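Module 4 – Mise en rayon, hygiène et petit format
Notes de cours, groupe de R. Rind (relu vite fait par Neelam Mathur)

Rappel de la dernière fois : rotation, premier entré premier sorti. On y revient pas.

1. Avant de toucher au rayon
Vider la tablette, essuyer, laisser sécher. Étiquettes prix vérifiées AVANT, pas après. Au magasin-école Climov c'est la travée 12, réf. du plan : 569.

2. Les sachets souples
Ne tiennent pas debout tout seuls, ou mal. Deux solutions :
- à plat, empilés, face imprimée vers le haut
- debout contre le fond, serrés entre deux butées
Prendre par le bord soudé, en haut. Pas par le milieu, ça froisse et le client repose le paquet. Jamais par le rabat s'il y en a un.

3. Grand et petit format de la même marque
Toujours côte à côte. Même couleur, même logo = bloc lisible de loin. Le grand au fond, le petit devant ou à droite. Si on les sépare le petit disparait (cf. l'exercice Memon, catastrophe).
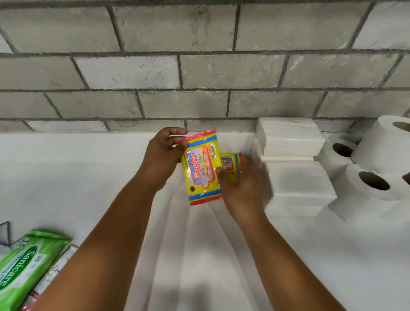
Le logo doit rester dans le même sens sur toute la rangée. S'il est imprimé en longueur, on choisit un sens et on s'y tient, même quand le sachet est debout. Lissser le plastique avec le plat de la main, surtout sous les néons, les reflets mangent le texte.

4. Erreurs vues dimanche
Paquets poussés trop loin, facing vide devant. Deux sens de logo mélangés (Kwaku, Laiba : à refaire). Carton posé sur la tablette propre.

Pour la prochaine séance : lire la fiche Fevix p. 272, apporter le plan de rayon complété au crayon. M. Manríquez ramasse en début d'heure.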